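"I still fold my own towels by hand"

Linnea Bråten has worked at the Vadmont laundry for many years, and she remembers the time before the first machine came. We meet in the staff kitchen, shortly after two in the afternoon, when her shift is finished. She has brought her own coffee and she speaks slowly, as a person who wants to be correct.

"The sheets went first," she says. "The big flat pieces are easy for a machine. It takes two corners, it pulls, it folds. We had 68 people in the hall at that time, and everybody understood what it meant when Palomino was switched on."

Palomino is the name of the folding line for hotel linen. It can take 1000 sheets in one shift. Fewer people stand beside it now, but Linnea Bråten does not want to tell the story as a sad one. Some of her colleagues moved to transport, some went to the repair room, and a few retired earlier than they had planned. She was asked to join the group which prepares the next step, called Plururel inside the company. It is about the soft things from private customers: blankets, scarves, clothes that have no standard shape.

"A hotel sheet is always the same sheet," she explains. "But a blanket from somebody's home has a thick border, or it has pieces hanging from the end, and it lies on the bed in its own way. My hands know what to do with this. To explain it in words is very difficult for me."

For this reason the group does not write many instructions. The workers show the movements with a gripper held in the hand, and they do it in ordinary rooms, among ordinary things. Linnea Bråten has recorded 217 such sessions. In the beginning, she says, she was ashamed of how slow she was.

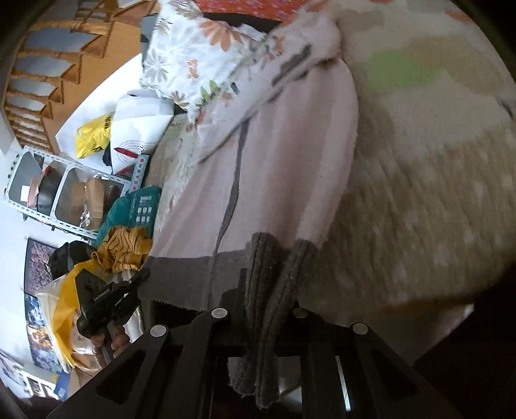 What changes for the people

I ask her if she is teaching a machine to take her job. She has heard the question before, also from her sister.

"Maybe a part of it," she says. "I am not naive. But my shoulders hurt from lifting wet linen for half of my life. If the machine takes the lifting, I will not cry. What I wanted was to be asked, and to be paid for what I know."

The second point was not easy. At first the sessions were counted as training time, with a lower rate. The workers protested, and since July the sessions are paid as skilled work. There is also a written promise that nobody from the group loses the contract while Plururel is running. What comes after is not written anywhere, and this worries her more than the machine itself.

She also misses the talk. At the old folding tables people stood face to face, and one heard about weddings, illnesses and bad landlords. "Now I wear ear protection near Palomino, and in the sessions I am concentrated. We eat lunch together on purpose — before, we did not need to plan it."

Would she recommend the work to a young person? She thinks for a while and says yes, if the person is patient and is not afraid to tell an engineer that he is wrong. Then she washes her cup and goes to catch the bus.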